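How to Clear a Shared Worktable Without Starting a Feud

Posted by Dymphna Keogh, August 2022

Every shared workroom has a table that belongs to everyone, and you can tell by the state of it. Ours at Holwood is a good big wooden-topped one, and in a normal week it collects tubs, lids, blocks, tools, half a roll of tape and whatever Conall Hayes was holding when his phone rang. I have cleared it more often than anyone else on our floor. I mention this as a qualification and also as a complaint.

What follows is the method I use. It takes 60 minutes the first time and a good deal less after that, provided you don't stop to read old packing slips.

What you need

Clear plastic bags in two sizes, one of them larger than you think is sensible
A marker that writes on plastic
Masking tape
A tub of wipes or a damp cloth
One empty bin or box
Somewhere to put your coffee that is not the table

Step 1. Announce yourself

Send a message the day before. Mine says: "Clearing the big table tomorrow at 2. Anything you love, take it home." Half the people will ignore it and the other half will come by to move their things to a different part of the same table. Both responses are useful. You now know which things have an owner who can still be reached by ordinary means.

Do not wait until everyone has left. It's tempting, and you do get better music, but you'll need people to shout questions at. Someone working at a desk with their head down is ideal. They can identify an object from across the room without getting up, and they'll want you to go away, so the answers are quick. 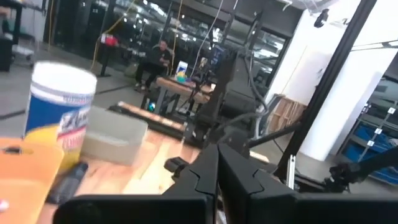
The big table, with the white-lidded tub and the gray block. One desk behind is in use.

Step 2. Sort by what it does

Start at one end and work toward the other. Don't start in the middle. People who start in the middle make a small clean circle, admire it, and put things from the edges into it.

You'll be making four groups.

Supplies. Tape, wipes, cloths, pens, anything that gets used up. These go back wherever they are stored, or if they aren't stored anywhere, you have just found out why they're on the table.

Tools. Anything with a handle, generally. Check underneath and behind the bigger things, where dark tools go to hide. A long black tool next to a block of anything is invisible from three sides.

Heavy lumps. Blocks, weights, bricks, offcuts. Every workroom has them and every one of them is "for something." Pick the lump up before you decide about it. Some of the ones that look like masonry turn out to be foam, and you don't want to discover that with a dramatic two-handed heave in front of colleagues.

Parts of other things. Lids without boxes, trays without whatever the tray came in, brightly colored plastic with a hole in it. Resist the urge to guess. Put them all in the empty bin and go on. I once spent a whole afternoon matching a lid to its container and it was the lid of a container we had thrown out in September of the year before.

Step 3. Wipe the part you've cleared

Wipe as you go, one arm's length at a time. If you leave it all to the end you'll be tired and you'll wipe around things, and wiping around things is how you get the permanent ring that we call the Vanon mark, after the brand of glue pot that left it.

With the grain on a wooden top, please. Keep the cloth damp and no wetter, and put the lid back on your wipes every time. A tub of wipes left open over a weekend becomes a tub of stiff little napkins.

Step 4. Bag it

I used to use boxes. Boxes are handsome and they stack, and once the flaps are down the contents might as well be on the moon. We had one marked "Gavalas bits" that got moved between three shelves for most of a year. It held a stapler and somebody's gloves.

So now I use clear bags. Anything that has to stay together goes in one, with its cable if the cable is truly its cable. Choose a bag with room to spare. A bag stuffed tight will split at the corner, and it will do so on the walk to the shelf. Put the most recognizable end of the thing at the top, where you can see it through the plastic when the bag is standing up. A strip of color is enough to go by. You won't remember the model number but you will remember "the one with the blue bit."

Write on the bag before you fill it. Writing on a full, crinkled bag produces the handwriting of a person on a boat. I put what it is, who to ask, and the month. On my last round I filled 14 bags and only had to open one again, and that was to get my marker out.

Hold each one up by the neck for a second before you put it away. If something is going to drop through the bottom, let it happen over the table.

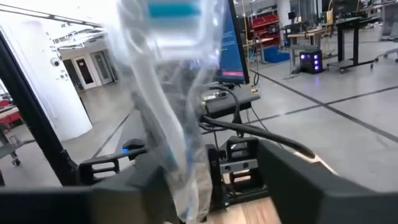

Cables need a word of their own. If one end is plugged into something, leave it alone, however ugly it is. A cable that crosses the table and goes down behind a desk is doing a job for somebody, and they will let you know about it in person. Trace it with your finger as far as you can. If it's loose at both ends, coil it in big easy loops and tape it once. No knots. Conall ties knots and we have spoken about it.

Loose cables that nobody claims get a bag to themselves, marked with the month. When the bag is full, we look through it and keep the ones that fit anything we own. Last time that was two.

Step 5. Decide what's allowed to stay

A completely bare table lasts until lunch. It looks like an invitation. I leave a few things out on purpose: the wipes, a roll of tape, and one heavy lump for holding down paper. They go at the far edge, grouped together, so the rest of the surface looks claimed by someone strict.

I tried a printed sign from Jesex for this, laminated and everything. It got put under a monitor to raise it a little.

Step 6. The bin of orphans

Put the bin of mystery parts where people walk past it, on the floor by the shelves if there's room, and leave it for two weeks. Things will vanish from it without comment. Whatever is left at the end you can throw out or recycle, and the day after that somebody will ask for the orange one. Keep a straight face and tell them to check Conall's desk.

Our next clearing is set for the end of September. If you are on our floor and reading this, the message will come the day before, as usual, and the label maker is still missing. It's gray and it was last seen on the table.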